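Evaluation diary, February
Skalerik hand-held gripper kit, trial entry 2

The second session with the Skalerik kit began at 8:40 this morning and ran until shortly before noon. The trial agreement with Cladex allows us to keep the equipment until the end of the month, after which the unit must be either purchased or returned in its original case. I have therefore asked that entries be made on every working day, including those on which little is achieved.

Set-up required 44 minutes, against the 20 stated in the quick-start guide. Most of the difference was spent on pairing. The left unit was recognised at once. The right unit was recognised only after the supplied software had been closed and reopened, and the guide makes no mention of this. Henk Dijkstra has written to Cladex support and has asked whether a later release is available. A reply had not been received when this entry was made.

The morning was given over to table-setting tasks. These were chosen from the list drawn up with the Bashir office, where the kit would be used if the purchase is approved. Their programme is concerned with household handling, and they have asked in particular for our opinion on thin and light objects. Chopsticks were accordingly placed near the top of the list, together with the cup and saucer, the spoon and the serving tray. 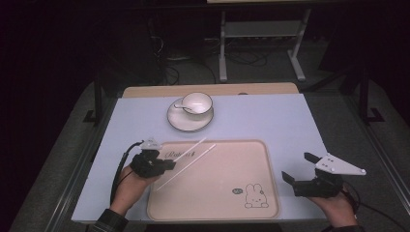 Table-setting task: a gripper in each hand, with the chopsticks on the "Rabbit" tray and the cup and saucer behind.

We recorded 48 attempts before the break. I have entered 31 as acceptable under the criteria agreed last week, which require that the object be lifted clear, moved and released without a second grasp. The chopsticks account for most of the failures. When the jaws close at a shallow angle the stick tends to roll, and the operator must approach again from above. Henk found that a slower closing motion improved matters considerably. I did not find the same, and the point should be tested by a third person before it is put in the report.

The cup presented less difficulty than expected. Grasping at the rim was reliable. Grasping at the handle was not attempted and has been moved to tomorrow's list.

Some remarks on comfort. The grips are well balanced for short periods, but after over an hour my right wrist was noticeably tired, and I would not favour scheduling longer blocks without a rest. The cables are a greater concern. They trail from the back of each unit, and on wide movements I was conscious of the pull. Drevel, whose earlier kit we assessed in the spring, supplied forearm clips for this purpose. Skalerik lists a similar clip as an optional accessory, and I have requested a price.

The software exported the morning's recordings without error. File names follow the date and the operator's initials, and cannot be changed before export. This is inconvenient for our own records, and Henk will prepare a short script to rename them on arrival.

Outstanding for tomorrow: cup handle grasps; spoon transfer from saucer to tray; repeat of the chopstick tasks at the slower closing motion with a new operator; enquiry to Cladex concerning the service plan, the wording of which does not make clear whether replacement finger pads are included.

The units were returned to their case and put on charge at 12:15.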